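From: Pankaj Sisodia
To: lument-manip list
Subject: Re: [lument-manip] Pillow episodes and the success threshold

> We re-ran the bed task on the Prurora split and get lower numbers than
> your February table. Are you scoring pillow placement by final pose or
> by contact? Also, do you filter episodes where the grippers touch the
> headboard? The Haque baseline does, and that alone would explain most
> of the gap.

Final pose. Contact was dropped as a criterion after the Tillbridge runs, where a finger resting on the fabric was being logged as a grasp. The labeler could not tell the two apart from the head view, and the wrist views did not help much with a white pillow on a pale mattress. 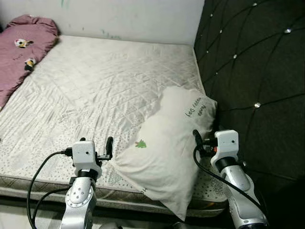 The split has 489 episodes. After filtering, 396 remain. We do not filter on headboard contact. We do filter on dropped frames and on any episode where the pillow mask is lost for more than 2 seconds. If you apply the Haque filter on top of ours, please report both numbers, as the two filters overlap and the order in which they are applied changes the count.

On the mask: the segmenter is prompted once, on the first frame, and then propagated. It drifts when the pillow hangs past the mattress edge, and it sometimes takes in part of the sheet. Printed marks on the pillow give the tracker something to hold on to, so we seed points there when they are in view. A plain pillow will do worse and should be reported separately. 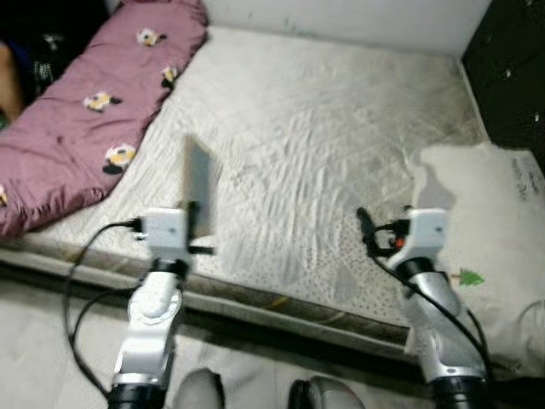 Motion blur is the other source of error. We compute blur per object, not per frame, because a fast gripper can be smeared while the bedding behind it is sharp. Frames are discarded only if the pillow region itself fails the check. An earlier version of the script used the whole frame, and I suspect that is the one you have. Check whether the config has a key called region_blur; if it does not, pull again.

One open item. In 11 of the filtered episodes the two annotators disagree on whether the pillow ended up square to the headboard. These are currently scored as failures. I have no strong view on this and would take a patch.

Pankaj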